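Ticket 220: Enley layout board, blue parts not matching outlines
Opened Jul 24, 2024 by Vicente Troncoso
Status: reopened

Support at Broren closed this as "user alignment error." I don't buy it. The outlines on the white board are supposed to show where each blue part belongs, and I followed them. The small peg still rocks when I push it down.

I was told to swap the removable plates. Did that 2 times. Same result, so I doubt the plates are the problem.
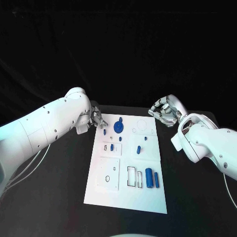

The other suggestion was that the big pulley had been put on upside down. It hadn't. The knob faces up, same as in the Khoury setup sheet, assuming that sheet is even for this version.

Reply from parts desk: Please try a new peg, kit 600.

V.T.: Fine, send one. I expect it to rock too. Has anyone there measured the hole in the plate? Leaving this open until I get a number.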